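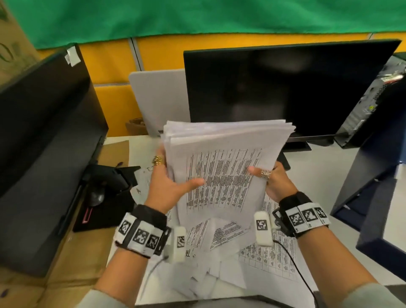 图1 纸张整理作业:双手持起纸叠,桌面为散页

打印本页 | 用电子邮件发送
搜索 请输入关键词 全站 本栏目

Cerach 项目阶段进展报告
提交对象:Curnum 资助计划办公室
项目负责人:Umesh Yadav
提交日期:12/14/22

1 报告范围

本报告覆盖 Cerach 项目第二阶段的工作。资助协议中的问题表述为:在不改造现场的前提下,现有双臂设备能否承担家庭和小型车间中的日常杂务,以及在哪些环节仍需人工。第一阶段完成了任务筛选和采集规程,第二阶段的内容是人工示范采集、模型训练和实机测试。经费执行情况另附表格,不在本文中重复。

就现阶段结果而言,刚性物体的取放和归位可以在无人干预下连续运行,柔性薄片类物体(纸张、布料、塑料袋)不能。资助方在上次评审意见中要求单独说明纸张整理任务,相关内容放在第4节,篇幅较其他任务长。

2 任务清单

第一阶段共确定 9 项任务,第二阶段未增未减。任务名称沿用原编号:

T1 台面杂物归箱
T2 杯碟入架
T3 毛巾对折
T4 散页收拢成叠并码齐
T5 废纸与可用纸分拣
T6 螺钉按规格入盒
T7 纸箱折叠成形
T8 线缆盘绕并扎紧
T9 托盘补料

T1 至 T3 归入家庭类,T6 至 T9 归入车间类,T4 和 T5 归入办公类。办公类原先不在申请书中,是在立项答辩时按评审要求加入的。现在看,这两项对触觉和双手配合的要求高于其余各项,占用了较多工时,进度表因此作过一次调整,调整后的版本已于第二阶段中期报备。

每项任务有一份判据表,写明初始状态的允许范围、完成状态、超时时间以及判为失败的情形。判据表由测试人员执行,开发人员不参与判定。T4 的判据表改过两版,原因见4.2。

3 数据采集

3.1 采集方式

示范数据全部由人徒手完成,不使用遥操作手柄。操作者头部佩戴相机,双腕佩戴印有方形标记的腕带,腕部位姿由标记解算,腕带附带的传感单元提供补充信号。徒手示范的好处是速度接近日常作业,操作者在处理纸张和布料时能保留捻、拨、抖一类的细小动作。代价是手部到夹爪的映射需要另做一层转换,这层转换的误差在薄片类任务上比较明显。

采集在实际工位上进行,不清场。桌上原有的显示器、主机、鼠标等物品保持原位,操作者自行决定使用桌面的哪一部分。第一阶段曾在空白台面上采集过一批数据,训练出的模型在有遮挡的桌面上表现明显下降,该批数据后来只用于预训练。

3.2 数据量与筛选

本阶段共采集示范片段 1,710 段,按任务归档。筛选分两步进行。第一步为自动检查,剔除标记连续丢失超过门限、时间戳不连续以及腕部位姿跳变的片段。第二步为人工复核,剔除操作者中途改变目标、任务未完成即结束的片段。两步之后进入训练集的片段近 700 段,其余片段保留原始文件,未删除。

淘汰比例高于申请书中的预估。主要原因有以下几项:

一,双手靠近时标记相互遮挡。T4、T3 和 T8 最为突出,操作者在对齐纸边或拉紧线缆时两腕距离小,相机一侧只能看到部分标记。

二,线缆牵挂。传感单元的引线在桌面上拖行,有时压住纸张或勾住物品,操作者会停下来整理引线,这一动作混入示范后对训练有害。

三,照明反光。T2 的陶瓷表面和 T6 的金属件在个别工位上反光较强,标记角点提取失败。

四,操作者习惯差异。同一任务有人先聚拢再码齐,有人边拿边码。差异本身有保留价值,但样本量小的任务无法同时学习多种做法,只能按主要做法筛选。

针对第一项,已在腕带侧面增加标记面,并把解算改为多标记联合估计,后半段采集的丢失情况有所改善。针对第二项,引线改为沿前臂固定,在肘部以后汇入背部接线盒。该改动只完成了一部分工位,剩余工位在第三阶段继续。

3.3 标注

片段标注采用两级结构。上级为任务阶段,例如“聚拢”“提起”“墩齐”“放置”。下级为接触事件,记录哪只手在何时与物体建立或脱离接触。阶段边界由两名标注员独立标出,不一致处由第三人裁定。接触事件的标注成本高,目前只覆盖 T3、T4、T5 三项。

隐私方面,纸张类任务使用的页面为作废打印件,含个人信息的页面在采集前抽出。工位背景中出现的屏幕要求关闭。采集负责人每次开始前按清单检查,清单随数据归档。

4 纸张整理任务(T4、T5)

4.1 任务难点

人在整理散页时,单手即可感知纸叠的厚度、边缘是否错位以及是否夹带异物。拇指压住首页正面,其余手指在背面托住,纸叠的弯曲由手指分布自然控制。两指夹爪没有对应的支撑方式,夹持点以外的部分因自重下垂,叠越薄下垂越明显,叠过厚则超出夹爪行程。

散页状态下还有三个问题。单页贴桌,边缘没有可供插入的间隙。多页部分重叠,视觉上难以判断抓取后会带起几页。撕碎或揉皱的纸片混在其中,与完整页面颜色相同,仅凭颜色和纹理不能区分。

T5 要求把可用页面和废纸分开。判定标准是页面是否完整、有无明显折皱,不涉及页面内容。内容识别在技术上可行,但会把任务变成文档处理问题,偏离资助范围,因此未纳入。

4.2 判据表的修改

初版判据要求收拢后的纸叠四边偏差均小于规定值。试测中发现,操作者本人完成的纸叠也经常不满足这一要求:人手持起一叠纸时,后面的页面略有散开、上缘参差是常态,在桌面上墩过两三次后才会收齐。初版判据等于要求机器达到人在中间步骤都达不到的状态。

第二版改为只检查放置后的最终状态,并允许一条边存在较大偏差。该版本运行后又发现漏判,纸叠中部有页面折角而外观整齐,被判为成功。现行的第三版增加了翻检步骤,由测试人员在每次试验后逐页翻看,折角或夹带碎纸均判失败。翻检耗时较长,但结果可信。

4.3 末端执行器

实机部分使用 Biler 双臂平台。原配两指夹爪在 T4 上基本不可用,本阶段更换过两种指面。

第一种为薄舌状指面,下指伸出较长,用于插入纸页与桌面之间。对单页和边缘悬出桌沿的纸叠有效,对平贴桌面的单页无效,强行插入会把纸推皱。

第二种为高摩擦软垫指面,先以单侧指面下压并回拖,使纸页拱起,再由另一侧夹持。该动作来自人工示范中的常见手法,编号为“捻起”。捻起动作在干净桌面上较稳定,在下方另有纸张时容易同时带起多页。对 T4 而言多页带起不构成失败,对 T5 则可能造成错分。

软垫磨损较快,表面沾附纸粉后摩擦下降,目前的处理是每组试验前用湿布擦拭并等待晾干。更换周期尚未确定,需要更长的连续运行数据。

4.4 控制与学习方法

策略部分采用 Kiss 软件包中的分段模仿学习框架,上层选择任务阶段,下层输出双臂末端轨迹和夹爪开度。与第一阶段相比有两处改动。

其一,双臂动作改为联合输出。第一阶段左右臂各有一个策略,靠时间同步配合,在提起纸叠时两侧高度不一致,纸叠滑落。联合输出后滑落情况大为减少。

其二,墩齐动作改为力控。纸叠竖直下落接触桌面时,由腕部力传感器判断接触,达到门限后停止并小幅横向摆动。若仍采用位置控制,纸叠厚度和下垂量的变化会使下落过度,底边压弯。

手部位姿到夹爪位姿的转换采用按接触事件分段的方法。接触期间以接触点为准,非接触期间以腕部轨迹为准,两者之间平滑过渡。未标注接触事件的任务仍使用整段映射,效果可以接受,因为那些任务的物体是刚性的。

4.5 测试结果

T4 和 T5 各进行 60 次试验,初始纸页由测试人员按判据表随机撒放,允许页面部分重叠,允许混入碎纸。

T4 的失败过半。失败集中在两处:一是最后几张平贴桌面的单页未能拾起,直至超时;二是提起时纸叠中部下垂,后侧页面滑出。已提起的纸叠在墩齐阶段很少失败,力控改动在这里起到了预期作用。混有碎纸时,翻检发现夹带的情况较多,按现行判据均计为失败。

T5 的成功次数低于 T4。完整页面与揉皱纸团的区分基本没有问题,错误主要来自轻微折皱的页面和被撕去一角的页面。人对这类页面的判断也不一致,测试人员之间就若干页面有过分歧。判据中“明显折皱”一词需要给出可测量的定义,该项列入第三阶段。

用时方面,机器完成一次 T4 的时间远长于人工。即便只看成功的试验,差距也没有缩小到可以投入使用的程度。时间主要耗在反复尝试拾取单页上。

5 其余任务结果

T1 台面杂物归箱:在家庭类任务中结果最好,可以连续运行。失败多由透明物体引起,深度信息缺失时夹爪闭合位置偏差较大。测试中未出现损坏物品的情况。

T2 杯碟入架:杯子稳定,碟子不稳定。碟子竖直插入架槽时需要较高的姿态精度,湿碟表面摩擦低,夹持后有转动。下一步考虑为碟子增加专用指面,但更换指面本身需要时间,是否值得要看任务组合。

T3 毛巾对折:单次对折可以完成,二次对折后边缘偏差累积。毛巾初始状态为平铺时结果尚可,初始状态为团状时需要先展开,展开步骤的成功率低,拉低了整体结果。

T6 螺钉按规格入盒:识别准确,拾取慢。小规格螺钉用两指夹爪逐个拾取不合理,磁性末端更合适。本项目保留夹爪方案,目的是考察通用设备能做到什么程度,结果仅供对照。

T7 纸箱折叠成形:折痕已预压的纸箱可以完成,未预压的不能。设备在按压折痕时力量足够,但对侧支撑不稳,箱体滑动。加装台面挡块后问题消失,不过挡块属于现场改造,与协议前提不符,因此正式测试中未使用。

T8 线缆盘绕并扎紧:盘绕阶段可以完成,扎紧阶段几乎全部失败。扎带穿孔对位姿精度的要求超过现有视觉标定水平。改用魔术贴扎带后情况好转,但样本不足,未计入正式结果。

T9 托盘补料:结果稳定,是车间类中唯一可以考虑现场试用的任务。与合作车间的试用协议正在商议,安全围栏和急停的位置需要由车间方确认。

6 对资助问题的阶段性回答

按现有数据,9 项任务可分为三档。

可在监看下连续运行:T1、T9。
可完成部分步骤,需人工衔接:T2、T3、T6、T7、T8。
暂不具备使用价值:T4、T5。

分档以第二阶段测试结果为准,不含对后续改进的预期。需要说明的是,第二档中的人工衔接并不一定节省人力。以 T8 为例,机器盘好线缆后由人扎紧,人需要在旁等待,总占用时间与全部由人完成相比没有减少。只有在多台设备共用一名人员、且等待时间可以错开的情况下,这种分工才有意义。该情形在车间存在,在家庭中很少出现。

家庭环境和车间环境的差别还体现在恢复能力上。车间中出错后可以停机等待,家庭中出错后物品往往处于更差的状态,例如杯子横倒、纸页落地。现有策略没有针对这类状态的示范数据,采集规程中也未包含。拟在第三阶段增加“出错后恢复”类示范。

7 问题与偏差

7.1 进度。T4、T5 的指面更换和判据修改占用了原定用于 T8 的工时,T8 的第二轮测试顺延至一月。

7.2 设备。左臂腕关节减速器出现间隙,返厂维修期间测试中断。维修后重新标定,维修前后的数据分开统计,未合并。

7.3 人员。一名标注员离开项目,接触事件标注暂由两人承担,裁定环节由采集负责人兼任。兼任不符合标注规程中的独立性要求,新人员到位后,兼任期间的裁定结果将抽样复核。

7.4 数据。少量早期片段的时钟未同步,相机与传感单元之间存在固定偏移。偏移量可由标记运动估计并补偿,补偿后的片段已做标记,在训练中单独加权。

7.5 与申请书的偏差。申请书中承诺提供的公开数据子集尚未发布。纸张类片段需要对页面文字逐段检查,自动检测对小字号密集表格的漏检较多,目前只能人工过一遍。发布时间在检查完成后另行通知。

8 第三阶段计划

8.1 采集。完成其余工位的引线固定改造。增加出错恢复类示范,先覆盖 T1、T2、T4。每名操作者的片段数量设上限,避免个别人的习惯占主导。

8.2 末端执行器。在软垫指面背侧增加可伸出的托板,提起纸叠时由托板支撑中部。托板样件已完成设计评审,加工中。若托板方案仍不能解决下垂问题,T4 将改为贴桌滑动收拢,不再提起,判据表相应修改并提前报资助方确认。

8.3 感知。在指面内加装薄膜触觉传感器,用于判断一次带起的是单页还是多页。视觉方面,对轻微折皱的检测改用低角度侧光,侧光灯装在臂上,不改动现场。

8.4 测试。T9 现场试用,时长与班次由合作车间安排。其余任务沿用现行判据,每项的试验次数与本阶段相同,以便对比。

8.5 报告。下一次报告将给出软垫更换周期、T8 第二轮结果以及 T5 判据的量化定义。

9 请资助方确认的事项

(1)T8 第二轮测试顺延是否需要办理变更手续。
(2)T7 是否允许以“加装可拆挡块”为条件增设一组对照测试,结果与正式测试分列。
(3)公开数据子集能否分批发布,先发布不含纸张的任务。
(4)第三阶段设备维护费是否可从未使用的差旅费中调剂,金额见附表。

以上事项如需补充材料,由 Umesh Yadav 提供。判据表现行版本、标注规程和维修记录已随本报告一并上传至 Curnum 资助计划办公室的项目目录。

打印本页 | 用电子邮件发送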